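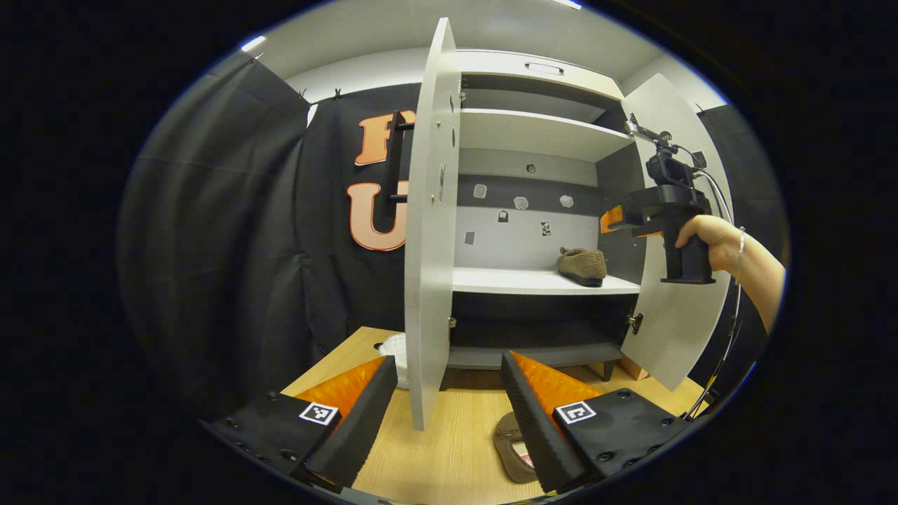 November 4, 2021
By Benedikt Hubmann

I get a lot of email about flying again, and most of it is the same dozen questions in different clothes, so I've put my answers in one place. These cover the reopened international flights out of our airport, the paperwork, the bags and the money. My own papers used to live all over the house until I gave them one spot, and I'd tell anyone to do the same: a white cabinet with two doors and an upper shelf is plenty, passports and printouts together, and you open both doors the night before and take everything out. Okay, questions!

Are the long-haul flights really back?

Yes, some of them. The first ones came back in June and more have been added since, but the schedule is still thin compared with what we had before. If you remember three departures a day to your favorite city, expect one, and maybe not every day. Check the airline's own site and then check it again a week before you go. I've had two flights moved on me this fall, one by six hours.

What do I need to show at check-in?

Passport, booking, and whatever health papers your destination asks for. That last part changes so often that I won't list countries on this page (I tried over the summer and it was out of date by lunch). Look at the government page for the place you're going, and also for any place where you change planes. People forget the second one all the time. I forgot it myself once and spent a very long evening on a bench.

Paper or phone?

Both! I love having it all on my phone, but batteries die and airport wifi is what it is. Print the test result, print the booking, and fold them into your passport.

How early should I get there?

Three hours for international, and I mean it. Two used to be fine. The agents now read every document by hand, and the line for a full plane moves slowly. On my last trip there were some 200 people ahead of me when the desks opened, and the family right in front had one form missing out of five. Bring a snack.

Can I still get a refund if the airline cancels?

If they cancel, ask for your money back and ask in writing. They'll probably offer a voucher first, and sometimes the voucher is worth a bit more than the ticket, so it's up to you. I took one in the spring and I'm still trying to spend it. If you booked through an agency you usually have to go back to the agency, and that can take weeks. Keep every email.

What if I cancel?

Different story. Read the fare rules before you pay. Many of the cheap fares let you change the date but won't give cash back, and you'll owe the difference if the new flight costs more. My sister moved her trip by two days and paid 40 dollars, and I moved mine by one and paid a lot more than that. I have no explanation for you.

Do I lose my miles if I didn't fly last year?

Check your account today, please. A reader wrote to me with 2,347 miles left and an expiration date two weeks away. It wasn't enough for a ticket, but she got a magazine subscription out of it and seemed pretty happy.

Are the shops and lounges open?

Partly. The coffee place past security is open mornings, the bookstore is still shut, and the big lounge has cut its hours. There's a water fountain by the last gates if you brought a bottle. Hot food is hit or miss after eight at night, so I eat at home first.

Can I pick my seat?

Yes, though planes get swapped a lot right now and your nice window can turn into a middle when that happens. Look at your seat again when you check in online.

Should I just wait until next year?

I can't answer that for you. I went because I missed people, and I'd go again tomorrow. If it's a trip you'd be sick about losing money on, waiting is fine too.

My question isn't here. Can I write to you?

Please do! I read everything, but I'm slow, and I can't look up your booking or call the airline for you. If your flight leaves within a day or two, go straight to them.

Last updated: evening, after a reader corrected me on the lounge hours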